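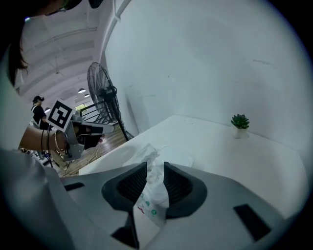
Room Inspection Checklist: Shared Work Table and Surroundings

Site: Juris Annex, ground floor
Inspected by: Nafula Mugo
Reviewed by: Idrisa Kombo
Date: Jun 5, 2022

Ratings: S = satisfactory, A = attention required, N/A = not applicable

1. Table surface
1.1 Tabletop clear of waste and packaging: A
Comment: One crumpled translucent plastic bag on the table. Plastic bags are to be placed in the soft-plastics bin at the end of each session.
1.2 Tabletop free of liquids and food: S
1.3 Table stable under hand pressure: S
Comment: Leg adjusters were tightened in December. No further action.

2. Plants and decorative items
2.1 Limited to small, stable containers: S
Comment: One small succulent in a white pot, kept at the far corner by the wall. It may remain there. Staff are reminded that plants must not be watered on the table.

3. Pedestal fan
3.1 Guard in place and secured: S
3.2 Base level and clear of walkway: S
3.3 Cord free of damage: S
3.4 Pole clamp and head tilt hold position: A
Comment: The head drifts downward after a period of use. Naveen Jaiswal to replace the tilt knob within 5 working days. The fan may be used on the low setting in the meantime. Unplug before adjusting.

4. Wall and pipework
4.1 Wall surface sound: S
Comment: Faint scuffs and a slightly discolored panel outline near the fan. Cosmetic only. Repainting is deferred to the next maintenance cycle.
4.2 Exposed pipe secure, no leaks: S
Comment: Brackets checked by hand. Nothing is to be hung from the pipe.

5. Access
5.1 Exit route unobstructed: S
5.2 Emergency contact sheet posted by door: A
Comment: The sheet lists a former contact. Nayeli Valdovinos to issue a corrected copy.

Items requiring attention: 1.1, 3.4, 5.2
Item 1.1 is to be corrected before the room is next used. Items 3.4 and 5.2 will be checked at the follow-up inspection. Questions regarding this report should be directed to Idrisa Kombo, extension 240.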